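Slide 4 – The wrist view

Mackenzie Thibodeau, Endton robotics club. Keep this part under 8 minutes.

Start with the task. The Andholm challenge gives each team a metal plate and a set of small parts to move. We had one arm and seven club members, so we took turns by the half hour.

Say why we put a camera at the wrist. From across the table we could see the arm fine, but not the last inch before contact. Give people a moment with the next slide.
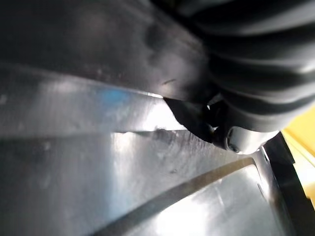

Wrist camera, gripper finger over the metal surface.

Point out how much of the view the finger takes up – that was our main complaint in October. Then the glare. Bright metal confused our edge finder, and we lost a whole Sunday to it.

Mention the scratches and small marks on the metal. Ask the room how they would tell a scratch from an edge in code.

Results: 50 practice runs logged before the meet at Irnau. Thank the Després team for sharing their lighting notes.

Next slide is the wiring. Skip it if we are running late.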